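The Long Patience of Leaf Mold
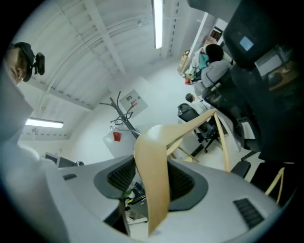
How long does it take to turn a pile of fallen leaves into leaf mold? Two years is the usual wait if you simply heap them up and leave them be, though you can have something good enough to tuck around your shrubs after a single year, and shredded leaves kept damp will get there sooner than whole ones.

I give that answer first because it is what everyone asks Shafiq Barua, and because it is the answer that sends a fair number of them straight off to the garden center for a bag of something ready-made. Two years sounds like a terrible lot of waiting. I thought so too, the first time I drove out to see him at Praderside, on a Saturday in March when the lane was all puddles and the daffodils by the gate were just thinking about opening.

Shafiq gardens on heavy clay, the kind that sticks to your boots until you are two inches taller than when you left the house. He has been at it for 9 years, if you'll let me use the numeral the way he paints it on the door of his shed, where he adds a fresh one every spring and crosses out the old. Before that he rented a little plot over in Cladlow, on sandy ground that drank water as fast as he could carry it. He laughs about it now. One garden that wouldn't hold a drop, and then one that wouldn't let go of any!

What both of them wanted, as he sees it, was leaves. Leaf mold doesn't feed plants in the way that compost or manure does, and he is quick to say so to anyone who comes hoping for giant pumpkins. It holds water in dry soil and opens up tight soil so the roots can find their way down, and worms adore it. He dug in a good thick layer that first fall at Praderside, over the bed where the beans were going to go, and by the following summer he could push a trowel in with one hand. The bed next to it, which got none, still needed a fork and a certain amount of muttering.

The making of it is about as simple as anything in gardening. Shafiq has six bins along the north fence, each one a ring of chicken wire held up by four stakes, and that is really all there is to them. The leaves go in wet. If the fall has been a dry one he runs a hose over each layer as he goes and treads it down with his boots, and then he piles on more until the ring is heaped over the top. By Christmas it has sunk by half, and he fills it again with the late oak leaves, which hang on the trees long after everything else has given up.

Oak and beech are his favorites, along with hornbeam when he can get it. Maple and sycamore are fine too, only the leaves are big and leathery and like to stick together in mats, so he runs the mower over those before they go in. Pine needles get a bin to themselves. They take three years or so, and he saves them for the blueberries. Holly and laurel he won't have at all – they sit there glossy and unbothered while everything around them turns to crumbs.

He used to be fussier. There was a spell when he turned every bin once a month, having read that it would speed things along, and he kept notes in a school exercise book with columns for the weather. I asked whether it had made a difference and he thought about it for quite a while, looking down the row. A little, he said, and his back had been sore all winter. Compost works by heat, and turning lets the air in to keep the heat going. Leaves are broken down mostly by fungi, slowly and coolly, and the fungi don't much care to be disturbed. Now he pokes a garden fork in a few times in summer, waters if the middle feels dry, and goes off to do something else.

Most of his leaves come from the neighbors. It started with Mrs. Siddiqui across the lane, who has two enormous beeches and was glad to see the back of what they dropped, and it spread from there, so that by November there are sacks leaning on his gate most mornings. He asks people to rake from lawns and paths and to leave the road gutters alone, where the leaves pick up oil and grit. He also asks them to leave a good drift under their own hedges, for the toads and beetles and whatever else wants a bed for the winter.

I had brought an empty bucket with me, a little shamelessly, and he filled it from the oldest ring. If you've never handled the finished stuff, it is dark and light at once, springy in the hand, with a smell like the floor of a wood after rain. He sieves the finest of it for seed sowing, mixed half and half with sharp sand, and his lettuces come up in it as thick as cress. The coarser stuff goes around the raspberries, two inches deep, kept a little away from the canes.

For anyone without room for a ring of wire, he recommends an ordinary black garbage bag. Fill it with damp leaves, tie the neck loosely, stab it here and there with the fork and push it behind the shed. His sister does it this way in Mumthorpe, where she has a patio and one small flower bed, and she gets two bags a year from a single cherry tree. She opened last year's in the spring and spread it under her ferns, and the next pair of bags is already sitting behind the water barrel.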